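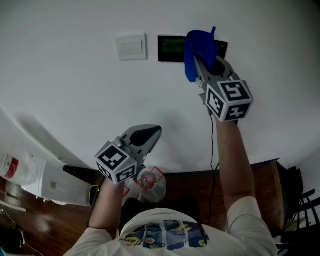

Walls, switches and other things you clean once a decade

Posted 2018-04-05 in Around the House

Everybody washes floors. Walls get the treatment we give distant cousins: a nod in January and then silence. Mine had gone long enough that when I took down a calendar there was a bright rectangle behind it, like a window into a better family.

So, a few notes from 14 years in the same apartment.

Dust first. Water on a dusty wall makes mud, and mud on flat paint makes a permanent record of your poor judgment. An old pillowcase over a broom head does the job. Go top to bottom for this part.

For the washing itself, go bottom to top, which sounds wrong until you have watched a dirty drip dry in a streak on its way to the baseboard. A small squirt of dish soap in a bucket of warm water is plenty. I once paid good money for a bottle of Plesico wall wash and could not tell its half of the hallway from the dish soap half. Neither could my sister, and she enjoys finding fault.

Switch plates are the filthiest thing in the house that nobody has ever dropped food on. Damp cloth, wrung out until it's almost dry, and never spray anything at the switch. Spray the cloth. If the plate is truly grim, turn the power off at the breaker, unscrew it and wash it in the sink. Let it dry all the way before it goes back. Put the screws in a cup. I have a drawer of plates with one screw each.

Thermostats, alarm keypads, doorbell screens and so on: dry microfiber, light pressure, no glass cleaner. Wiping a touch screen also counts as pressing all of its buttons, as I learned the summer I cleaned the hallway and slept at 50 degrees. I had it back at 70 by breakfast, in a sweater. See if yours has a lock setting before you start.

Cords that run down the wall collect a gray fuzz. Unplug, fold a cloth over the cord and pull it along gently. Do not yank, unless you were looking for an excuse to patch drywall.

Scuffs come off with a melamine sponge, and so does the paint if you get carried away. Try it behind a door. On flat paint it can leave a shiny spot that shows up worse than the scuff did. Baking soda on a damp finger is slower and kinder.

Cloths: I own 4 good ones from Kusari and a heap of retired T-shirts, and the T-shirts do most of the work. Skip fabric softener when you wash microfiber. It coats the fibers and after that they only push the dirt to a new address.

Next time, the top of the refrigerator. Bring a scraper.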